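Mokano opens hosted kitchen simulator for dexterous hands

Mokano has put its hosted simulation service for dexterous manipulation on general sale, ending a closed trial that began in the spring. The service, named Gusel, runs household tasks with five-fingered hands in rendered kitchens and returns logs, video and contact data to the customer. No local graphics hardware is required. Jobs are submitted from a command line tool or a browser page.

The launch catalog holds 80 kitchen layouts. Each layout fixes the position of counters, cabinets and large appliances, while surface finishes, lighting and small objects can be changed from run to run. A seed value is stored with every episode, so a failed grasp can be replayed under identical conditions. Cabinet doors and drawers are jointed, and their friction and damping can be edited in a plain configuration file.

Customers can load their own hand model or use one of the stock models supplied by Khoury, which also wrote the contact solver. Khoury says the solver was tuned for small rigid items with curved sides, such as bottles and jars, where simpler contact models tend to let the object jitter or sink into the fingertips. Soft goods are not supported. Liquids are approximated as a shifting mass inside a closed container, and pouring is left for a later release. 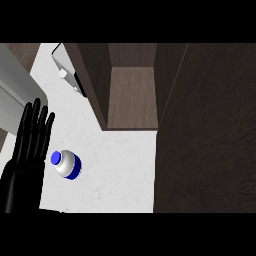 Tasks are written as a start state, a goal state and a time limit. A pick and place task might give a bottle on the counter as the start and an open cabinet compartment as the goal. Scoring is automatic and reports success, drop count, peak fingertip force and path length. Customers who want partial credit have to write their own scoring function, which runs in a sandbox with no network access.

The basic plan includes 3000 episodes a month on shared machines. Unused episodes do not carry over. A second plan reserves machines for one customer and adds teleoperation, in which a person wearing tracked gloves drives the simulated hands and the session is saved as a demonstration. Mokano does not sell the gloves. Prices for the reserved plan are given on request.

Truravport, which makes grippers and wrist units for light assembly, took part in the trial and has published a short technical note on it. The company ran 1614 episodes of a single reach and grasp task before moving the same controller to its test bench. According to the note, failures in approach direction carried over well from simulation to hardware. Slip did not — the simulated fingertips held smooth plastic more firmly than the real ones, and the friction settings had to be lowered by hand. Mokano says revised default values are included in the release version.

Exports are available in two open formats, and camera views can be saved as color, depth or segmentation. Frame rate is capped at 80 frames per second on both plans. Two-handed tasks are supported throughout the catalog, though the second hand counts as a separate controller and must be configured even when it is parked.

Trial accounts stay open until the end of July, after which stored episodes will be moved to read-only access.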